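Do Cables Really Tie Themselves in Knots?

You put a pair of earphones in your pocket. They were fine. You take them out ten minutes later and they look like a bird has been at them. Grown-ups will tell you that cables "tangle themselves", and they usually say it in a cross voice, as if the cable had done it on purpose.

Should you believe them? A cable has no muscles and no brain. It can't want anything. So before we agree that it ties itself in knots, let's see what is really going on, and then let's look hard at some of the advice people give about keeping cables tidy. A fair amount of it is rubbish.

What a cable needs to make a knot

To make a knot in anything you need a loose end, a loop for the end to go through, and something to move it. In your shoelace, the thing that moves it is your fingers. In your pocket, it's you walking about. Every step gives the cable a little shake. Most shakes do nothing at all. Now and then one of them pushes an end over or under another bit of cable, and once an end has gone through a loop it needs a rather lucky shake to come back out again.

So the cable didn't tie itself. It was shaken, and it had room to move. If you leave a cable lying on a shelf and don't touch it, it will be in exactly the same shape next May. Go on, test that one if you don't believe me.

Length matters too. A very short piece of string can't tangle much, as there isn't enough of it to bend round and meet itself. A long cable can cross over itself again and again, and each crossing is a place where a knot might start.

Try it yourself

You need a shoebox with a lid and a piece of string 40 centimetres long. Drop the string in, put the lid on and turn the box over and over while you count to 20. Open it and look. Is there a knot? Write down yes or no. Shake the string out straight and do it again.

Then do the whole thing with a piece 3 metres long.

One try proves nothing. You might get a knot the first time with the short string just by luck, and then you'd go round telling everyone the wrong answer. A boy called Gumaro Galindo wrote to us to say he had done 900 turns of the box and his long string knotted "every single time". Well, perhaps. He didn't write his results down as he went along, so we can't check, and people are very good at remembering the times something worked and forgetting the times it didn't. Gumaro, if you're reading, do it again with a pencil.

Coils and trays

Most people who have to look after a lot of cables wind each one into a coil, which is a set of loops lying on top of each other. Then they may fasten the coil, or give small cables a tray or a box of their own.
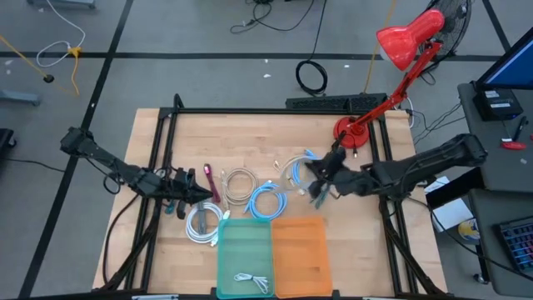 Why would a coil help? Remember the three things a knot needs. Winding the cable doesn't get rid of the loops. It makes more of them! What it does is make them all lie the same way, and if you also fasten the coil, the ends are held still. An end that can't wander can't go through anything. A coil with its ends hanging free is better than a heap, but give it a good rattle in a bag and it may well end up a heap anyway.

A tray works in a different way. It keeps one cable apart from the next. Two cables in the same drawer can wrap round each other, and then you have four ends to worry about. A tray does nothing whatever to stop a cable knotting with itself, so don't let anyone sell you one by saying it will.

Is colour any use?

You will hear that cables in different colours tangle less. They don't. A blue cable bends and slides just as a white one does if they are made the same way. Colour helps you, though. When a blue cable and a beige one are mixed up together, your eyes can follow the blue one through the muddle. With two white ones you have to keep stopping to work out which is which.

So the colour doesn't prevent the tangle, but it makes the undoing quicker. Those are two separate claims, and people who are trying to sell things like to squash them into one.

Three things people say

"Wrap it tightly round your hand and it will stay neat." It will look neat. But a cable has thin metal wires inside it, and bending them sharply in the same spot over and over again can break them. Loops the size of a saucer are kinder to a small cable than loops the size of a coin.

"Pull hard and the knot will pop out." No. Pulling makes the loop smaller and grips the end more firmly. Push some cable into the knot to loosen it, find an end, and follow it backwards. It is slow and dull — and it works.

"I've got a special way of folding that never tangles." Never is a big word. Ask how many times they have tried it. Štěpánka Michalík, who helps us with our experiments, folds hers in a figure of eight and thinks it's the best way there is. I think she's simply more careful than I am. We haven't had a proper test yet, so neither of us is allowed to say we've won.

One safety rule, and this one I won't argue about: only wind up a cable that has been unplugged, and ask an adult to do the unplugging if it goes into the wall.

Words to know

Coil: a cable or rope wound into loops that lie together.
Connector: the part on the end of a cable that fits into something else.
Evidence: what you have seen, measured or written down that helps you decide whether a thing is true.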